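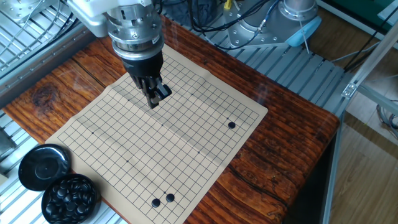 Black to play, and the arm is playing it

Jul 7, 2020

I've been promising a post about the arms for ages and keep getting distracted by, well, the arms. Regular readers will know I work at Doteswood, where we make Go problem sets for clubs and schools. What I've probably never explained is how much of the job is putting stones on a board, taking them off again, and putting them on somewhere slightly different.

Every problem we publish gets laid out by hand on a real board before it goes in a book. We've always done it that way and I'd defend it to anyone. A position that looks fine on a screen can look muddled with proper stones on it, and a beginner who is struggling to read a corner doesn't need any more muddle. The last collection had 800 problems. I laid out a good share of them myself, with a printed list in one hand and a bowl of stones wedged against my hip, and by the end of it my neck had opinions.

So when the idea of automating the laying-out came up, I was the first to say yes please. I was also a bit nervous, I'll admit. It was most of my week!

How a session runs now

The set-up lives on the big wooden table, the glossy reddish one with the wild grain that everyone strokes when they visit. The board is one of our fold-up paper ones. The arms are bolted to the metal platform that runs round the table, and the gripper works out of a black bowl of black stones kept just off the left-hand corner of the sheet.

We've called the software Judel (a long story involving a crossword). I give Judel a list of positions and it works out an order to build them in, so that as many stones as possible can stay put from one problem to the next. I never thought to do that in all my years of doing it by hand. I cleared the whole board every time like a fool.

Then it's one stone at a time. Down to the bowl, fingers round a stone, up, across, down on to the crossing. Go stones are horrible things to pick up if you aren't a person. They're domed and shiny and they lie on top of each other at every angle. The first week was mostly me saying "ooh, nearly" to a machine.

It's still slower than I am, by the way. On a good day I can put down a small corner position before the arm has finished its first couple of trips. The difference is that it carries on while I'm doing something else, and it never skips a line on the list when the phone rings.

Black stones only for now. We wanted one colour going well before adding a second bowl, and there's plenty to do with just black: handicap layouts, opening shapes, the little "which of these are connected?" exercises we give to children. Two stones on a diagonal make a lovely first lesson, and I could talk about those for an hour.

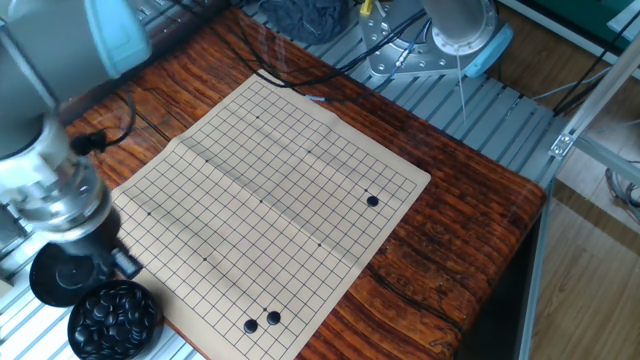
What I do with my days instead

This is the bit people ask me about, usually with a worried face. There were 2 of us on laying-out and there are still 2 of us. We just do different things, and I'd say better ones.

The biggest change is that I look at the positions now. When I was placing every stone my head was full of coordinates, and I'd get to the end and tick the list without ever really seeing the problem. These days I come to a finished board fresh, the way a reader would, and I spot things. Too cramped. Answer's too obvious. Why is that stone there, it isn't doing anything. I sent 10 problems back to our editor in one afternoon, and she was thrilled (she says).

I've also picked up jobs I'd never have guessed at. I'm the one who decides how full the bowl should be, which matters more than you'd think, and I'm the one who smooths the board. Fold-up paper boards have creases and they ripple, and a stone set down on a ripple can end up off its crossing. We did talk about fixing a wooden board to the table and I argued against it. The clubs we sell to use paper ones, rolled up in somebody's rucksack all winter, and I want to see our problems on what they'll be played on.

My colleague has gone further than me and learned to teach the arm new movements. She'd never touched anything of the kind before. She goes over to the Fliltanell workshop for a day now and then to learn more, and comes back with pages of notes and a slightly alarming gleam.

The things I miss

The click, mainly. There's a particular sound when you put a stone down properly, between the tips of two fingers, and I used to hear it all day long. I've started playing at lunchtime to make up for it – real games, against anyone who'll sit down.

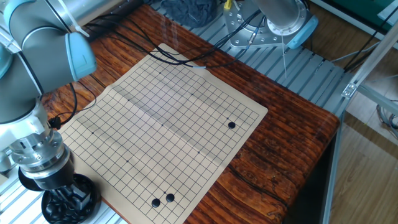 I do worry about losing the feel for it, too. You learn shapes through your hands, I'm convinced of that, and somebody who joined us tomorrow could go a long while without laying out a whole position themselves. So we've agreed that anyone new will do their first 100 problems by hand, with the list and the bowl and the sore neck. I lobbied hard for that one. The arms get a rest and I get to hear some clicking.

The other thing we've had to sort out is who's in charge of stopping it. At the start we were all terribly polite, waiting for someone else to press pause when a stone went astray. Now whoever is nearest presses it and no one has to explain themselves. It's made the whole room more relaxed.

White stones are planned for August, which means a second bowl and a lot of rearranging, and I've already bagged the first session. If your club has a position you'd like to see laid out, put it in the comments and I'll add it to Judel's list. Black only until then, please!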